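## 4. Recording a demonstration by remote control

Section 4 covers teaching a pick-and-place task with the Forell hand controller in the Pamel simulator. To teach by moving a physical arm by hand, go to Section 9. The recording steps are the same in both cases, but the safety settings differ.

You need a finished workspace file and a controller that has passed the pairing check in Section 3.

### 4.1 Before you record

1. Open the workspace in Pamel and select **Teach > Remote**.
2. Hold the controller level and press **Home**. The arm moves to its start pose. Wait for the tone before you press anything else.
3. Set **Speed scale** to 4. You can raise it later, once you know how the arm follows your hand.
4. Open the close-range view and bring up the item you plan to pick. Look over its surface and outline, and choose where the fingers should close.
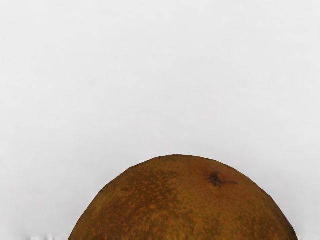

**Do I have to show the same grasp in every demonstration?**

Small differences are fine and usually help. Keep the general approach the same – from above, for instance – and let the exact finger position vary a little from one recording to the next. If you want to teach two different approaches, save them as two separate tasks.

5. Close the view panel and check that **Record gripper** is turned on. It is off by default in new workspaces.

> **Note:** Marks on an item's skin are part of its surface texture. They don't change how the item behaves when gripped.

### 4.2 Recording the pick

1. Press and hold the **Enable** grip. The arm follows the controller only while the grip is held.
2. Press **Record** once. The timer starts.
3. Bring the gripper over the item, fingers pointing down, and lower it slowly. If your wrist runs out of travel, release **Enable**, reposition your hand, and squeeze again. Pamel keeps recording but removes the idle time when you save.
4. Squeeze the trigger until the fingers stop. Don't keep squeezing after that.
5. Raise the item straight up, clear of the table, before you move it sideways. Plan a path that stays away from anything else on the tabletop, such as a can lying on its side or the rim of a basket.

> **Caution:** Never let go of the trigger to rest your finger. The release is recorded as a drop, and the demonstration has to be thrown out.
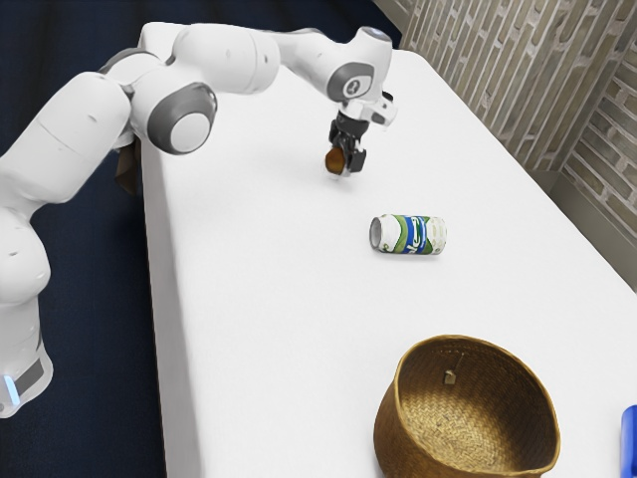 ### 4.3 Placing and saving

1. Move the item over the target at an even pace. Long pauses in midair are learned along with everything else.
2. Lower the item as far as the target allows, then open the trigger fully.
3. Back the gripper straight up and press **Record** again to stop.
4. Play the recording back at full speed. Look for sudden jumps in the wrist, which often come from squeezing **Enable** while the controller is tilted.
5. Select **Keep** or **Discard**. Kept recordings go to the task folder and are numbered in order.

Repeat until you have 11 kept recordings. Change the item's starting position between recordings – the **Shuffle** button does this for you.

If the message **Error 506: pose stream lost** appears, the controller dropped its link during the recording. Discard the file, move closer to the Grarow receiver, and pair again before continuing. Workspaces made with the older Alemayehu importer may show the same message on first launch. In that case, save the workspace under a new name and reopen it.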